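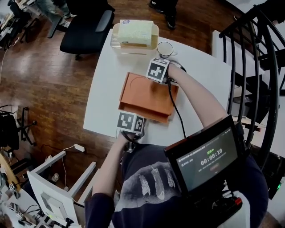
Abb. 1: Aufnahme mit beiden Handgreifern an der orangebraunen Schale, Timer bei 00:00:10.

Projektbericht: Beidhändige Demonstrationen für Lurnasero

1. Worum es geht
Seit Mai sammeln wir im Projekt Brinov Beispiele, aus denen ein Lernverfahren das Aufräumen eines Tisches lernen soll. Unser Modell heißt Lurnasero, die Aufnahmesoftware haben wir Tawhiri getauft. Wir hatten vorher alle nur mit fertigen Datensätzen gearbeitet und waren ehrlich überrascht, wie viel Spaß es macht, die Daten selbst zu erzeugen (und wie schnell die Unterarme müde werden!).

2. Aufbau
Statt einen Roboter fernzusteuern, nimmt eine Person zwei Handgreifer und erledigt die Aufgabe direkt am Tisch. Auf jedem Greifer sitzt ein weißer Würfel mit schwarz-weißen Mustern. Aus den Mustern berechnet Tawhiri für jedes Bild die Lage des Greifers im Raum. Die Anzeige vor dem Oberkörper zeigt die laufende Zeit, so behält man die Länge der Episode im Blick.
Als Gegenstände dienen unter anderem die flache Schale, ein Glasbecher mit Henkel, ein cremefarbener Kunststoffkorb und ein gelbgrüner Schwamm. Auf das Glas waren wir besonders gespannt, denn durchsichtige Objekte machen der Bildverarbeitung gern Ärger.

3. Ablauf einer Episode
Vor dem Start werden die Gegenstände neu verteilt. Dann beide Greifer kurz ruhig halten, Aufnahme starten, Aufgabe ausführen, Greifer ablegen, stoppen. Gesprochen wird währenddessen nicht, das lenkt zu sehr ab. Misslungene Griffe brechen wir nicht ab. Wer danebengreift, setzt neu an, und die Korrektur bleibt in den Daten — gerade solche Stellen fanden wir beim Durchsehen am spannendsten.

4. Stand der Daten
Geplant waren 800 Episoden, aufgenommen haben wir bisher 397. Davon sind 177 beidhändige Griffe an der Schale, der Rest verteilt sich auf Becher, Korb und Schwamm. 29 Episoden mussten wir verwerfen, fast immer wegen verdeckter Marker: Sobald ein Ärmel oder der andere Greifer vor dem Würfel liegt, springt die berechnete Position um mehrere Zentimeter. In der Kurvenansicht von Tawhiri erkennt man das sofort an einer Zacke.

5. Erste Versuche
Ein kleines Training auf dem Rechner Plirngate lief über Nacht durch. Morgens um sieben hatten wir die erste Vorhersagekurve, die der echten Handbewegung wirklich folgte, und haben uns riesig gefreut. Beim Anfahren der Schale stimmt die Richtung meistens, beim Schließen der Greifer kommt das Modell noch zu früh. Beim Becher ist die Streuung groß, dort fehlen uns schlicht Beispiele.

6. Nächste Schritte
Wir wollen die Startpositionen stärker variieren und die Kabel der Greifer anders führen, damit der rechte Arm mehr Spielraum bekommt. Außerdem soll Tawhiri schon während der Aufnahme piepen, wenn ein Marker verloren geht. Der Code dafür ist halb fertig und wird mit den nächsten Becher-Episoden getestet.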